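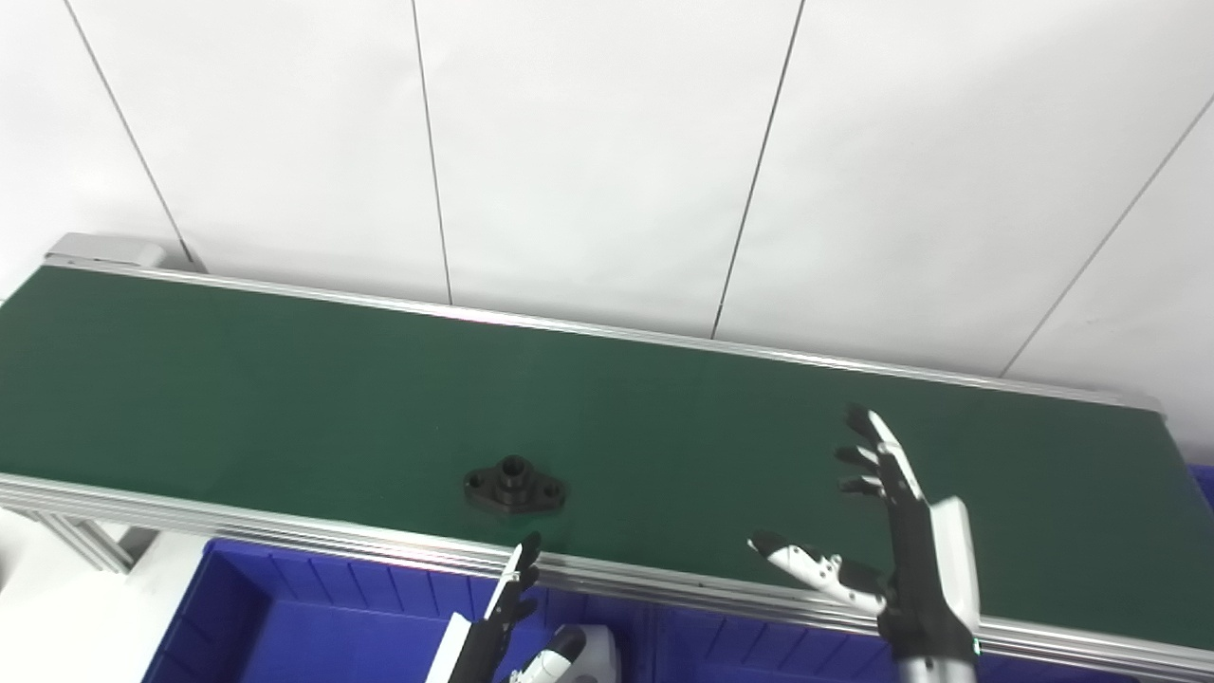

A reader in Burkotbridge wrote to ask whether the Gadard sorting package was worth the money for a shop that handles short runs, and whether the humanoid unit offered with it could be expected to earn its place beside a belt. The same reader added that the sales material had left the question of daily upkeep almost untouched, and asked that it be addressed before anything else.

It is a fair request, and I will begin there. The package under review is the one sold by Gadard under the name Catacutan. It consists of the two-armed robot, the software used to teach it new parts, and a service agreement. The buyer supplies the conveyor and the bins. I had the use of the package for 3 weeks in my own workshop in Dratitz, and paid the ordinary short-term rental rate for it. Gadard did not see this post before it was published.

Daily upkeep takes 15 minutes. The operator wipes down the hands, checks the finger joints for grit, runs the self-test and confirms the result on the tablet. The procedure is printed on a laminated card, and the card is well written. I would advise any buyer to make a second copy, as the first one is soon covered in fingerprints. The self-test must be completed before the arms will move, and there is no way to put it off until the lunch break. I regard this as correct, although it was a nuisance on two mornings when a delivery was waiting.

The task I set was a plain one. Small flanged parts come down a green belt one at a time, and each is to be lifted off and placed in a blue bin. Parts of this kind are awkward for a simple gripper. The flange is wide and flat, the boss in the center is narrow, and a black part gives a camera very little to work with. The fingered hands are the main reason a buyer would consider this package over a cheaper arm with a suction cup, and so it seemed right to judge it on a part that calls for fingers.

Teaching the first part took most of an afternoon. The manual suggests that 7 demonstrations are enough. In my case they were not, and the grasp became dependable only after I had gone back and repeated the set with the part turned to different angles on the belt. The software accepts this without complaint, but the manual ought to say so. The second part, a near relation of the first, went much faster.

In steady work the robot is slow. I wish to be plain on this point, as the brochure is vague. A person standing at the same belt will outpace it easily. Its value lies in the long, dull stretches in which a person would prefer to be doing something else, and in my shop those stretches come mostly after 3 in the afternoon. With the belt turned down to a suitable speed, I was able to work at the bench and look over from time to time.

Missed grasps did occur. When a part slips, the robot pauses, returns the hand to a raised position and tries again. After 2 failed attempts it stops and sounds a tone. The tone is too quiet for a room with a compressor running, and there is no setting to raise it. I raised the matter with the service desk and was told that it had been noted.

The service desk itself deserves a good word. Calls were answered promptly, and the person at the other end had clearly handled the machine. The written agreement is less pleasing. Replacement fingers are covered, but the wrist housing is treated as a separate item with its own terms, and this is set out on the last page in small type. Buyers should ask for that page first.

As to the reader's main question, I would not recommend purchase for short runs if the parts change every few days. The teaching time would take up whatever had been saved. For a shop with a small family of similar parts that come back month after month, the rental is reasonable, and I would take it again in the autumn when my own orders are heavier.

I have not yet tried the bin-to-belt mode, in which the robot loads parts in place of removing them. Gadard offers it as a paid addition. If the autumn rental goes ahead, I will include it and report here.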